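3.2 Condition of the hem at the time of donation

The second group of garments came from the sorting center in Altinlow, where we worked during February. In total 1293 pairs of denim trousers passed through our hands in the two centers, and 427 of them were put aside for the detailed study of the hem. The other pairs were recorded only by size, color and type of closure, as explained in Section 2.

For every selected pair we noted whether the original hem was still present, whether it had been shortened by a tailor or at home, and whether the edge had been left open. The third case gave us the most difficulty. An open edge can be the choice of the maker, the choice of the wearer, or simply the result of long use on the ground. The sorters in Altinlow put all three in the same bin, under the word "raw". In Skirdale the sorters use two bins, but the rule for dividing them is not written anywhere and we received different answers when we asked. 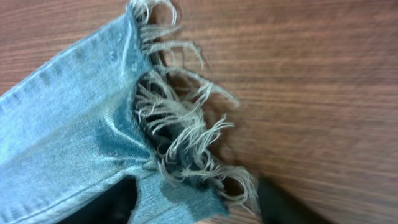

Ginevra Zuccaro

Figure 4. Open hem on pale blue denim, with long loose threads.

For this reason we decided to describe the open edge by the length of the fringe and not by its supposed origin. The fringe was measured at the front, at the back and at the two side seams, without pulling the threads straight. Where the threads were strongly curled, as in Figure 4, two persons repeated the measure and we kept the mean. The agreement between them was acceptable for short fringes and became poor for fringes longer than 60 mm. These were therefore treated as a single class in Table 3.

We also considered the question of washing. Bundgaard (the laundry that serves both centers) washes all donated denim before sorting, so the fringe that we measured is never the fringe that the donor saw. In a small trial with new cloth, Palumbo and Cocco observed that most of the loosening happened in the first washes and that the edge changed little afterwards. We did not correct our values for this effect, but the reader should keep it in mind when comparing them with studies of unwashed garments.

The price given by the shops did not follow the length of the fringe in a simple way. In the Jamville shop, pairs with a medium fringe were sold at the same price as pairs with the original hem, while the longest class was often moved to the rag sale. The manager explained to us that customers there prefer an edge they can still cut again.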